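Chapter 8
The Office Coffee Machine: What Are We Paying For?

Most books on workplace catering begin by telling you that good coffee makes for happy staff. The claim is repeated so often that few people ask where it came from. Usually it came from someone selling coffee machines.

This chapter takes a slower look. We ask what a counter-top machine does for the people who use it, what it costs to keep clean, and whether a kettle and a jar would have served them as well. You may finish it still wanting the machine. Many of our students do.

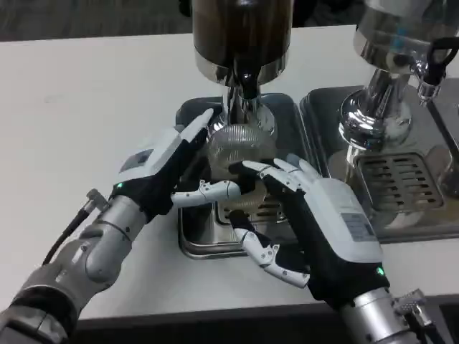
Drotis, 11th December

A clear ribbed glass under a chrome spout, on a white counter: it is the sort of arrangement that sells machines. Glass shows off the drink. It also shows every smear, and it gets uncomfortable to hold once filled with anything near boiling. A white counter is no kinder. Ask who wipes it before you ask what the coffee tastes like.

Kianoush Mazandarani ran the staff kitchen at Brudano for 2 years and kept a notebook of complaints. Hardly any concerned flavour. People grumbled about full drip trays, missing cups and the wait. The supplier's brochure had promised up to 300 drinks between services, a figure he never managed to test, as the tray needed emptying long before anyone thought to check the counter.

Mylene Maglaya, who bought for the same firm, takes a different view. She argues that complaints show people care enough to use the thing. Perhaps. People also complain about lifts.

Before reading on, write down what you would want to know about a machine before signing for it. Leave taste until last. Section 8.1 starts with the drip tray, and with the question of where the cup goes when someone brings a taller one from home.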